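Visit report: Lostura toy kitchen showroom and open workshop

December 14, 2023

I went to the Lostura open day to look at one product category, the compact play stove, and to collect notes for our comparison of toy kitchens. The showroom occupies the ground floor of the building. The workshop is one level up and is reached by an outside stair. Visitors were handed a floor plan and a parts list and then left alone, which suited me.

The catalog on the front desk lists 106 toy kitchen items, counting accessories. Most are food sets and pans. I skipped these. The stove had a round white pedestal table to itself, and I spent the larger part of the morning on it.

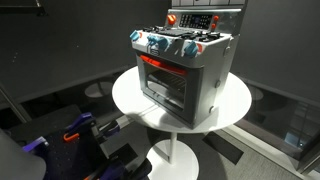

*Photo: author, Lostura open day*

The general layout is conventional. There is a light gray body, a black cooktop surface with grates, four light blue knobs along the front edge, and an oven below with a clear window and a wire rack behind it. The oven handle is a bright red-orange bar. The color coding is sensible for the age group: blue in front, orange at the back, so an adult can say "the blue one" from the other side of the room and be understood.

Spacing of the front knobs is uneven. Two are set close together near the middle and the other two stand farther out. On a real range this would be a nuisance. On a toy it leaves some free edge where a child can rest a hand, and I would keep it. The parts list gives the knobs as a single molded part, used four times, with a separate ring behind. A lost knob can therefore be ordered without specifying its position. Replacement parts are handled by a distributor called Mak, and the order form is printed on the back of the list.

The side panel is flat and plain, with two round gray pieces on it, one above the other. I took these for fasteners. The assembly sheet was not on display, so I have not confirmed it. If they are fasteners, I would want to know the tool required, and whether a parent can open the body to recover a coin or a crayon.

The back of the unit is where most of the design effort has gone. The upright section carries a brick pattern in light gray with darker joints, laid in staggered rows. Below the bricks is the control panel, with a pad of small rectangular buttons in the manner of an oven timer. The bricks are a decorative choice and add nothing to play, but they give the back a finished look, and several competing stoves leave this area blank or cover it with a sticker. Stickers peel. In our September survey of used toy kitchens, a peeling sticker was the most common defect noted.

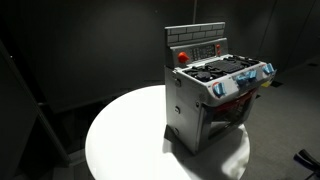 ## Cooktop and oven

The cooktop is divided by function. There is a round burner on the left part and a ribbed rectangular plate, similar to a griddle, in the middle. More grate sections continue toward the right rear. Everything here is dark, and small dark accessories will be hard to find against it. A lighter rim runs around the front and helps to mark where the surface stops.

The oven window is large for the size of the door. I consider this correct. Children put things into ovens and want to see them afterward. The rack is a real wire grid, and the bars will hold a toy tray but will let smaller pieces of play food through. Lostura's printed notes say the rack was changed 2 times during development, without saying what was changed.

The notes also give a figure of 2,198 open-and-close cycles for the door in an in-house test. No pass criterion is stated, so I record the number and draw nothing from it. The test sheet is signed off under the name Proven, which I understand to be the firm's internal label for finished designs.

Table height is a separate matter. The pedestal table is good for display, since adults can inspect the top without bending. For play it should be lower, and a single central column is not what I would put under an active four-year-old. The workshop upstairs had a low bench from Mulham that would do better — it has four legs and a lip along the back. 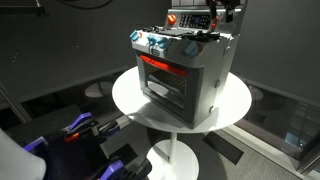 Mulham replied to my draft notes by saying that the bench lip was never meant to stop a toy from sliding, that it was added to keep pencils off the floor, and that a stove of this size should be placed against a wall whatever it stands on. I accept the correction and have changed the recommendation in our file to match.

Remaining points, for the comparison sheet:

- Knobs: ask Mak for the replacement price and the minimum order.
- Side panel: obtain the assembly sheet.
- Rack: measure the bar spacing against our play food set.
- Workshop: bench 166 in the floor plan is the Mulham one.

The workshop closed for lunch before I reached the molding samples. The front desk is holding a set of color chips for me, and I will add the codes when they arrive.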